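Quick tips for movie night at home, mostly about discs and the shelf they live on. Typing this before the popcorn's done.

Clear a flat spot first. Put a mat down if the table's slick, cases slide.

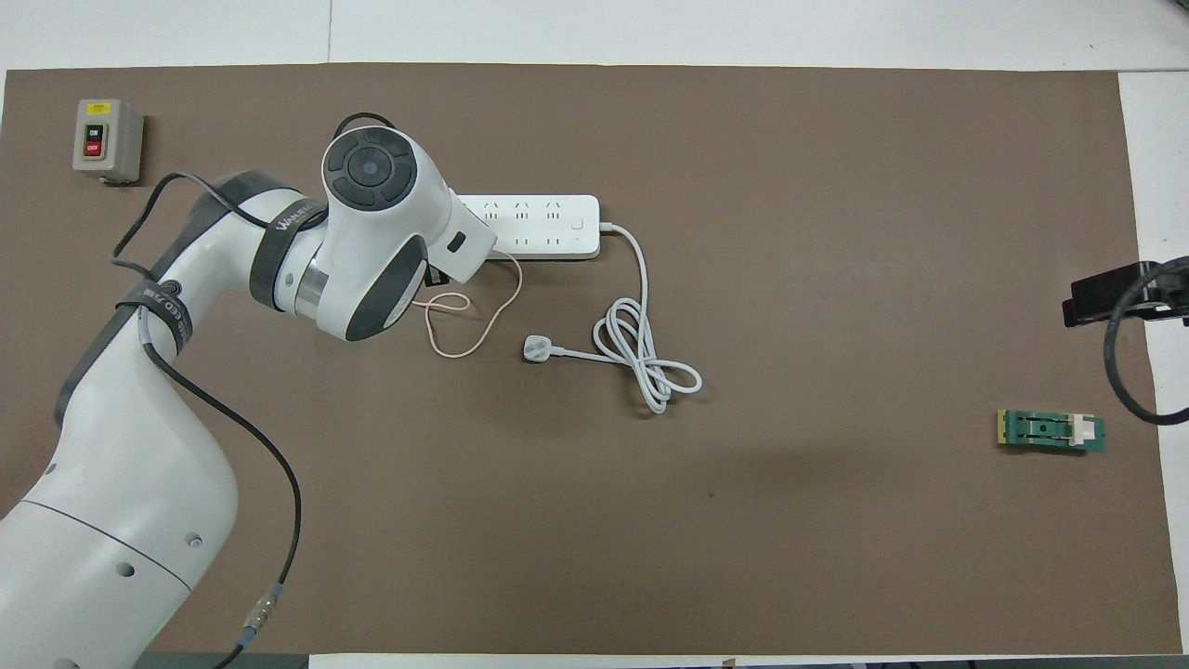
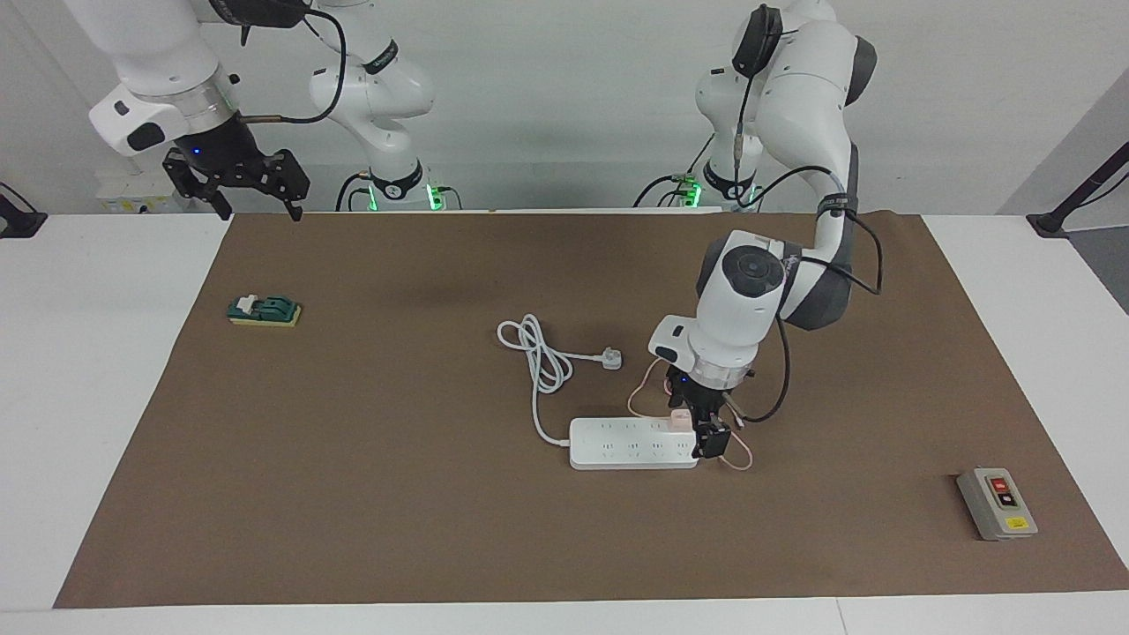 *Brown mat, white table.*

## Discs

- Wipe from the center hole straight out to the rim. Never in circles.
- Soft dry cloth. Paper towel scratches, ask my copy of the Nonuvent box set.
- Sticky spot? One drop of dish soap, cool water, pat dry. Wait 10 minutes before you play it.
- Press the hub, *then* lift. Bending a disc out of a tight case cracks the middle sooner or later.

## Cases

- Old rental stickers: hair dryer on low, peel slow from a corner. Leftover goo comes off with cooking oil. Keep the oil off the paper sleeve!!
- Broken hinge, swap the case. I keep 2 spares behind the Mollel westerns.
- Shelve upright, not stacked. Bottom ones warp if teh pile gets tall.

## Picture and sound

- Turn off motion smoothing. Everything from the 80s looks like a soap opera with it on.
- Dialog too quiet: try the TV's night mode before buying a soundbar.
- Lamp behind the set, not across from it. Glare gone.

## Popcorn

Heavy pot, 2 tablespoons oil, three test kernels. When they pop dump in the rest and shake. Salt it fine, coarse salt just falls to the bottem.

Next time: getting Mesus tapes to track right.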